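Soup season and the small kitchen

November again, and I have gone back to making soup in quantities that make no sense for the size of my household or my freezer. I do this every year. The first cold morning comes, I put on the thick socks, and by lunchtime there's a sack of onions on the floor and I'm looking up whether you can freeze barley (you can, but it goes a bit fat and sad).

So this is a long ramble about soup, with a detour about stock, and you can skip to the leek part if that's all you came for. 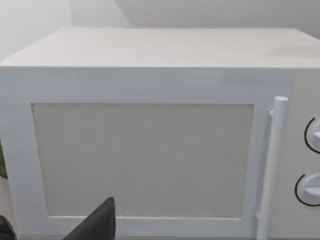
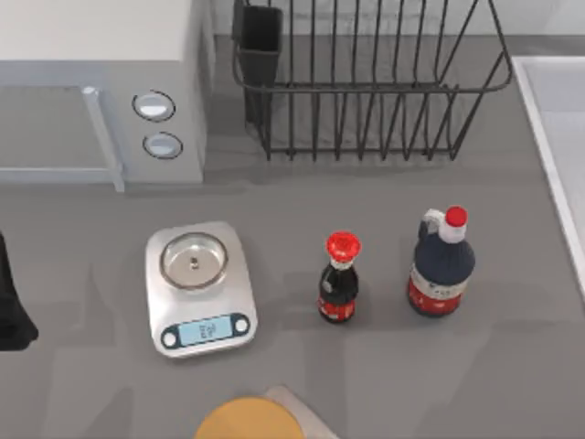
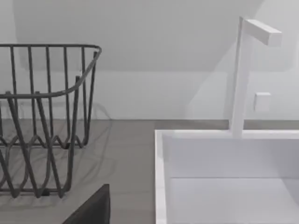
Kitchen corner: microwave first, microwave and dish rack together, then the rack.

I grew up in Narnenham, where soup came out of a can and was served with white toast cut into triangles. I loved it! I still love it, and I keep a couple of cans at the back of the cupboard for the days when I'm sick and want to be eight years old. But it did mean that I reached adulthood with no idea that soup was a thing a person made. My first try was an entire cabbage boiled in water with one bouillon cube. I ate it for four days out of pure stubbornness and didn't try again for a couple of years.

What got me going was a trip to Pulgate, of all places. It rained the whole time and the place I was staying was next to a lunch counter called Vasić, with steamed-up windows and a chalkboard that said SOUP and nothing else. You didn't get to choose. On my first day it was bean soup with smoked paprika and some kind of sharp pickled pepper on top, and I sat there with my wet coat on and thought well, okay, I've been doing this wrong. I went back every day I was there. Bean, then chicken with tiny dumplings, then bean again, then a sour green one I still can't figure out (sorrel? maybe just a lot of lemon?).

I've been trying to copy the bean one ever since. I'm close. The big thing I was missing was time, which is boring, I know. I was simmering it until the beans were soft and stopping there, when it wanted another hour past that point, until some of them had fallen apart and thickened everything up. I also put the paprika in too early for ages and it went bitter on me. Now I fry the onions slowly, pull the pot off the heat, stir in the paprika, and get the liquid in right away before it can scorch.

For the record, my current version is 300 grams of dried white beans, soaked overnight, two big onions, a carrot, 5 cloves of garlic, a heaped spoonful of sweet smoked paprika, a bay leaf, and enough water to cover it all by a couple of inches. Salt toward the end. Splash of vinegar at the very end, and don't be shy with it. If you have pickled peppers, chop some up and throw them on top with a little of their brine.

Now, stock. I have been a snob about stock and I've been lazy about stock, and these days I'm somewhere in the middle. I used to save every onion skin and carrot end in a bag in the freezer, and the bag got huge, and then one day I opened the freezer door and it fell on my foot. That was kind of the end of the bag. I still make chicken stock when I've roasted a chicken, since the bones are right there, but for bean soup and lentil soup I use plain water and I promise you it's fine. The beans make their own broth. If it tastes thin it usually wants salt, and if it still tastes thin after that, a rind of hard cheese in the pot does wonders.

Okay, leeks. A reader wrote in after last winter's post to say that her leek and potato soup always comes out gluey, and I've been meaning to answer properly. I think it's the blender! Potatoes turn to wallpaper paste if you blend them hard. Try mashing them right in the pot with a potato masher, or blend only the leeks with some of the liquid and stir that back in. It won't be perfectly smooth, but I like it better with a few lumps anyway. Also wash your leeks more than you think you need to. Split them down the middle and really get in between the layers. I've served gritty soup to guests and they were very polite, which made it worse.

Then there's the freezing question, which I get a lot. I freeze in flat bags laid on a baking sheet, and once they're solid I stand them up like records. Leave out the pasta and the cream and add those when you reheat. Label everything. I always think I'll remember and then I thaw what I'm sure is lentil and it's applesauce.

One new thing this year is that I've been toasting caraway seeds from a little spice brand called Javasau and putting them on basically everything. They're great on cabbage soup (the real kind, with potatoes and some sausage, not my four-day disaster). Put them in a dry pan until they smell good, then crush them a bit with the back of a spoon. They're great on buttered toast too, if you've run out of soup.

Next on my list is a split pea, and after that I want another go at the sour green one. If you've ever eaten at that counter and know what goes in it, please, please leave a comment. I have 12 lemons in the fridge and I'm ready to start guessing.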